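My uncle Sepehr swore he'd never sell the house in Dostuvstead, and then in February he sold it to me for 77 dollars and a promise. 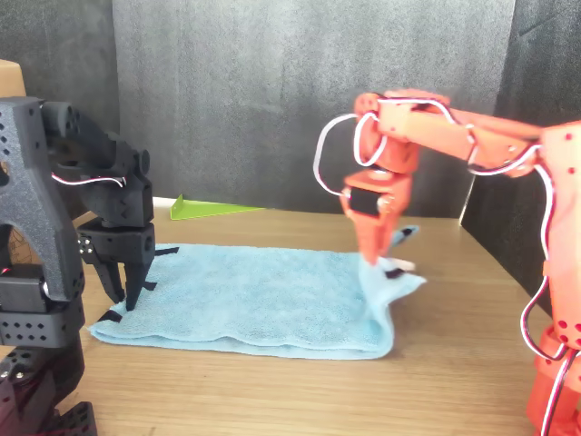

The promise was that I'd feed the goose. I said sure, what goose? He just laughed and got on the bus to Surton with one suitcase (and my good umbrella, I noticed later).

Well, she showed up at 6 the next morning, big as a mailbox and furious. I gave her toast. She wanted the jam too! By spring I was buying the stuff by the case, and when I called Sepehr to complain he said, "Strawberry? Oh, you poor kid, you started her on strawberry," and put the phone down to go tell his neighbors.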